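Does It Matter What You Put Under It? Noise, Cloth and Table Tops in a School Canteen

Project report, second year, Product and Interior Design

Why I picked this

I worked two summers in the café at Tralgate leisure centre, and the thing I remember best is the noise. I don't mean the customers (well, sometimes I do). I mean cutlery going down on bare tables, trays being stacked, cups landing on saucers all day long. By the end of a Saturday shift my ears rang. So when we were told to choose an everyday surface and find out something useful about it, I knew straight away that I wanted to do table coverings and whether they really make a room quieter.

My tutor warned me that it could get too big very quickly, and she was right! My first plan had carpets, curtains and ceiling tiles in it as well. I cut it back to one question: if you cover a canteen table with something soft, how much quieter is it when you put things down on it, and would the people who run the canteen put up with the cleaning?

Where I did it

Most of the work was done in the canteen at Jesumstead sixth form, who let me in on Wednesday afternoons once lunch was cleared. It's a big square room with a hard floor, painted block walls and a flat ceiling, so everything bounces. There are 54 tables when it's fully set out. I also spent one afternoon at the Kirwood day centre, which has carpet and heavy curtains, because I wanted somewhere to compare it with. I'll say more about Kirwood later on because it rather messed up my neat idea.

What I read first

There's a lot written about noise in classrooms and much less about noise in places where people eat. What I did find mostly looks at the room itself (walls, ceilings, how long a sound hangs about) and treats the furniture as an afterthought. The basic idea is simple enough. When something hard hits something hard, you get a short, sharp sound with a lot of high notes in it. Put a soft layer between and the hit takes a tiny bit longer, so the sound is duller as well as quieter. A cloth does a bit of this, and a thick cloth does more.

What the books were less helpful about was how annoying a sound is, as opposed to how loud. I think that's half the story. A fork on a bare table makes me wince in a way that a louder voice doesn't.

What I tried

I used four coverings plus the bare table top. They were a thin cotton cloth, a wipe-clean cloth with a fleecy back, a cork sheet, and a wool felt sheet which I bought as an offcut from a shop called Stępień that mainly sells upholstery supplies. The felt was easily the nicest to touch and I got quite attached to it.

For each covering I dropped the same teaspoon from the same height, then set down a mug, then slid a tray across from one side to the other. I did each of those nine times. The meter was borrowed from the physics department and stood on a tripod at the height of someone's head when they're sitting down. I wrote everything in a notebook first and typed it up in the evening, and I'd advise anyone doing this to type it up as they go, as my sevens look like ones. 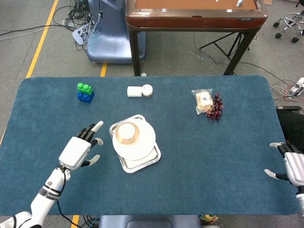 The teaspoon was the clearest result by miles. On the bare table it was sharp enough that people in the corridor looked in. The thin cotton hardly helped, which surprised me, though I suppose it's only a layer of thread. The fleecy-backed cloth and the cork were close together in the middle and I wouldn't like to say which was better. The felt won every time. The spoon just landed with a sort of thud.

The mug followed the same order but the gaps were smaller. A mug is heavy, and some of the sound is the table itself joining in, like a drum. I tried holding the underside of the table with my hand while a friend put the mug down, and the noise dropped, so I think the legs and the frame matter as well. I didn't have time to follow that up and I wish I had.

The tray was awkward. On felt it was very quiet but it didn't want to slide, and if you pushed hard it dragged the felt with it and made a ruck. On cork it squeaked. The wipe-clean cloth was the best of the lot for sliding, so there's no single winner here.

What people thought

I put a short questionnaire out at Jesumstead and got 21 back. Most people said they'd noticed the noise in the canteen and only a few said it bothered them enough to eat somewhere else. When I asked which covering they'd like to eat at, the wipe-clean one came top and felt came last! The comments were nearly all about crumbs, gravy and "it looks like a snooker table". I'd been so pleased with my felt that I had honestly not thought about gravy.

The kitchen staff were even firmer. They have a short gap between sittings and need to spray and wipe. Anything that has to be shaken, brushed or washed is out. They'd consider the fleecy-backed cloth if it could be clipped down at the corners so it didn't walk about.

The Kirwood problem

At Kirwood the tables are bare, and it was still much calmer than Jesumstead with every covering I'd tried. I did the teaspoon test there too and the spoon itself was nearly as loud close up, but a few steps back it had gone. The carpet and curtains were soaking up what was left. So if you had money to spend on one thing, I now think it should go on the room before the tables. This is more or less what the books said in the first place.

Cost

I worked out a price for covering every table at Jesumstead with the fleecy-backed cloth, including clips and a few spares, and it came to £1,491. I didn't price felt properly after the questionnaire, as there seemed no point.

What I'd do differently

I'd do the tests while the room was busy as well as empty. A spoon in an empty canteen is not what anyone hears at lunch, and the talking might drown out the difference I measured. I'd also keep the same person doing the mug, as my friend got heavier-handed as the afternoon wore on.

I'd like to try felt underneath, too, glued to the bottom of the table top where no gravy can reach it. If the drum effect is real then it could help with mugs and trays, and the kitchen could carry on wiping the top as they do now. I've still got half the offcut at home, so I may have a go on our own kitchen table in October if I'm allowed.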